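Sorting and folding going over to machines - anyone else's place?

mangle_end
Posting from break so excuse typing. I'm at a textile reuse place, Brimden, donated clothes in one end, sorted folded bundles out the other. Management have signed with Weltolum for automatic folding and picking, first bit due in July. Three lines to start. We've been told no redundancies, "roles will evolve". Anyone been through this? What does evolve mean on a normal shift?

pegbag
Means you stand next to it and unjam it.

tansy_r
Not quite fair pegbag. We had a folding line put in at the hotel laundry I'm at and the first two months were grim, yes, jams all day. Then it settled. My wrists are better than they've been in years. Flat stuff only though. Sheets, towels, pillowcases. It loves a sheet.

mangle_end
Ours is nothing like flat. Jumpers, baby stuff, odd socks, satin nighties, all in the same cage. That's what I can't get my head round. A sheet is a sheet.

pegbag
Knitwear will kill it. Stretchy, twists up on itself, clings to whatever it's next to. Our picker used to bring up two things at once and call it one. Count said 456 items for the shift, actual bundles said otherwise, guess who got asked to explain.

Nivaldo Peixoto
Different view from me, I was on the install side for a few years before going back on the floor. The picking is the hard bit, not the folding. People see the fold on the demo and clap but the fold is easy once the thing is lying flat. Getting hold of ONE garment by a good edge and lifting it off the heap without dragging the rest - that's where the hours go. Soft things don't have a shape till you pick them up and then they have a different one.

So at most places somebody has to teach it, and the people who know how are the ones already doing the job. Ask who that's going to be. Ask if it's on the same rate.

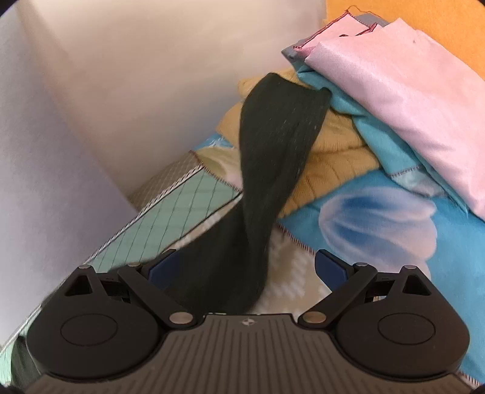
At Akyol it was the best folders who got pulled off for it, whole afternoons of picking up and putting down, and the rest of the line had to cover their numbers. No one had thought about cover. Caused more bad feeling than the machines did.

mangle_end
Right that's useful. Nobody has mentioned teaching it at all. Just a slideshow with an arrow going up.

kelpie66
I did the teaching bit for a while, different firm. Didn't mind it. Slow, quiet, you get to sit on a decent chair. But you do feel a bit daft showing something how to do the job you're on the rota for next week. My supervisor reckoned 110 good picks a day was plenty and then someone upstairs wanted double. Quality went straight down, obviously.

pegbag
"Didn't mind it" until they don't need you on the chair or on the line.

kelpie66
Still here pegbag. So's most of my shift. Two went to returns, one retired. I'm not saying its all lovely.

pegbag
Fine. Ask me again when the contract's up though.

tansy_r
What changed most for us was talk. Used to be six of us round a table folding and chatting. Now it's two at the feed end and two at the far end with a noisy belt between. Work's easier, day's longer if that makes sense. I'd ask about breaks together, we never thought to and it's hard to get back.

mangle_end
Makes total sense. We've got the radio and Denise's quiz, that'd go I suppose.

Nivaldo Peixoto
Another thing to get in writing - targets. When they do the baseline they'll take your best week. Ours was 1291 garments off one table and that became "normal" forever, for the machine and for us. Get them to use a dull week. Also what counts as an item, pair of socks is one or two? Sounds petty. Isn't.

And who can hit stop without filling in a form.

drip_dry_dan
Irnarano had the same supplier in for a trial I think, mate of mine there. They kept hand sorting for woolies and anything delicate and only sent tees and jeans through. Could push for that? Seems to have gone ok, about a third of the volume stayed with people.

pegbag
That I could live with.

mangle_end
Going to print this thread for the rep if no one minds. Meeting's after lunch at 2, will report back. Bell's gone, ta all

kelpie66
Good luck. Ask about the rate first befor they get the slides out.

Related threads
Standing mats - do they wear out or is it me
Scanner gloves, left handed version?
Rota app logging people out mid shift
Agency to permanent, how long did you wait
Lint in everything, extraction advice

Contact the moderators | Forum rules | Copyright remains with posters | Back to top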